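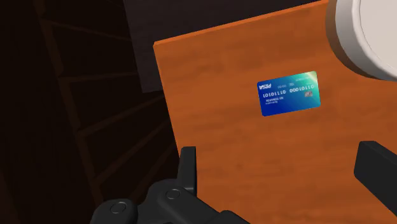
Card on the orange table, gripper open. Wrist view in the sim.

Review: Trulport two-finger gripper kit plus the Stenosia sim pack
Posted 12/5/19 by Jessie Aitken

Quick one, I have the shop bench till nine and then the lathe people want it back.

Short version: the gripper is good, the sim pack is good with some dumb parts, the manual is bad. Would buy the gripper again. Would wait for a sale on the sim.

What I'm building: an arm for the front desk at our shared workshop. Members drop their access card on the table, arm picks it up, pushes it in the reader, gives it back. Yes a person can do this. I wanted to learn grasping and a flat card is about the meanest thing you can ask two fingers to pick up. The arm is a secondhand Baloyi, six joints, bit of slop in the wrist. Gripper is new. Paid $90 for the sim pack, and the gripper I got in June and already lost the reciept, so look up the price yourself.

The gripper

Solid. Way heavier than I figured from the web page. My old one was printed and flexed like a cereal box, so going to this was a treat. Goes on with four screws, and the holes lined up with the Baloyi flange first try. That never happens to me.

Opens wide. Closes smooth. A little whine at low speed, gone if you raise the PWM setting (page 11, wrong units, it says ms and means us). I ran 100 open and close cycles with nothing in it, then 100 more on a block of pine. No drift I could measure with my calipers. Motor got warm, not hot.

Dislikes: cable comes out the side and snags. Zip tie it back along the arm before you power up. The finger pads are smooth, too, fine on wood, useless on anything slick. I glued on strips cut from a bike tube. Ugly, works.

The sim pack

Where most of my evenings went. You get a gripper model, a bunch of props, a table and a camera you can stick on the wrist. Install took one evening. Needs a real graphics card, my laptop choked so I moved to the shop desktop.

The wrist camera is the best part. You get the gripper body at the bottom and one finger rising off it, the other coming in from the right, which is close to what I see from the real one once I copied over my mount angle. Took some fiddling. Mount height was easy, tilt was not. But once it matched I could test an approach in sim, run it on the bench, and miss in the same direction both times. I count that as a win.

Props are a mixed bag. The payment card is a nice one. Rounded corners, blue going to teal and green, a bit of glare up in one corner. The glare matters, it threw my edge finder off every time until I switched to finding corners. The printing on it is junk, the numbers are a mush of ones and zeros and Ls, so forget testing any text reading with it. For grasping who cares.

The table is VERY orange. Change it. I trained my first detector on that orange wood and then our bench is gray and it found nothing. Zero cards. The color setting is under Materials, not under Table. Lost an hour on that.

Lighting default is one bright pool on the table and near black past the edge. Fine for looking at the card, bad for depth near the table edge. Add a second light.

Contact physics is the weak spot. Thin things sink into the table a hair or pop off it like a flea. Turn the time step down and it mostly quits. Slower of course. My final set was 2275 grasp tries, left it going overnight, came back to a full disk. So check your disk.

How it does on the real bench

Straight down pinch on a flat card: no. Forget it. Fingers too thick to get under. What works is press one finger on top, drag the card to the edge of the table, let it hang over a little, then pinch. Got that whole move worked out in sim before I scratched up anything real. Paid for itself right there.

Still fumbles when the card starts crooked. I blame the wrist slop, not Trulport.

Manual

Bad. Half of it is for the older version. The wiring picture shows a five pin plug, mine has four. The user forum is better, search for "pinout" and read the second thread.

Compared to Pirklow

Borrowed the Pirklow two-finger for a weekend. Lighter, quieter, costs more, and the fingers have some give to them, good for cups and fruit. For thin flat stuff it was worse, the tips bent away when I pressed. No sim model either, you have to make your own. If you do mostly soft things get that one.

Scores

Gripper 4.5 out of 5
Sim pack 3.5 out of 5
Manual 1 out of 5, and it gets the 1 for having page numbers

Buy if you like tinkering and have a spare evening or six. Skip if you want it working out of the box tonite.

Config file with my camera tilt and time step is on the shop drive, folder is cardarm. Ask if you can't open it. Will add notes on the reader slot when I get that far, the slot is still two bits of scrap and a clamp.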